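Budget thread! We finally get to buy more hand-held grippers and I've been grinning over a spreadsheet all morning.

Where we are: two people can record at one table at the moment. Chantelle Mokgethi wants enough kit for two homes at once by October, and I think we can do it without asking for a penny extra.

The quote from Cerkance is 999 per gripper. Hurkora came in lower, but their price leaves out the spare pads and the charger, and once I'd added those the gap was 44. Forty-four! I'd happily pay that for pads I can get in 7 days.

Pads are the line I always put too low. Small, shiny, round things are hard on a grip, and our task list is full of them this term: bracelets, rings, charms, anything you might keep in an old tin.
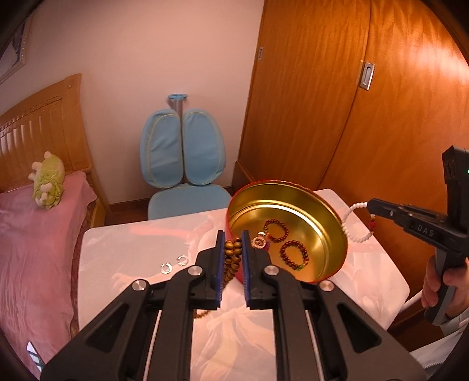
So I've put down 20 spare pairs for the year. Nandi Moodley thinks that's greedy. Nandi also borrowed my last pair, so I'm leaving the number alone.

Things I'd forgotten on the first go: a second carry case, a box of spare screws, somewhere to keep it all that isn't my hallway.

And props! They were never a budget line before, we just raided our own drawers. I've given them a small one now and I'm already looking forward to the charity shops.

Still undecided on cover for breakages. Rafferty will do it by the year, Endent by the job. If you've used either for this sort of kit, please tell me how they were when you rang them up.

The order has to be signed off first, then I'll post the full list with prices. Very excited to open some boxes.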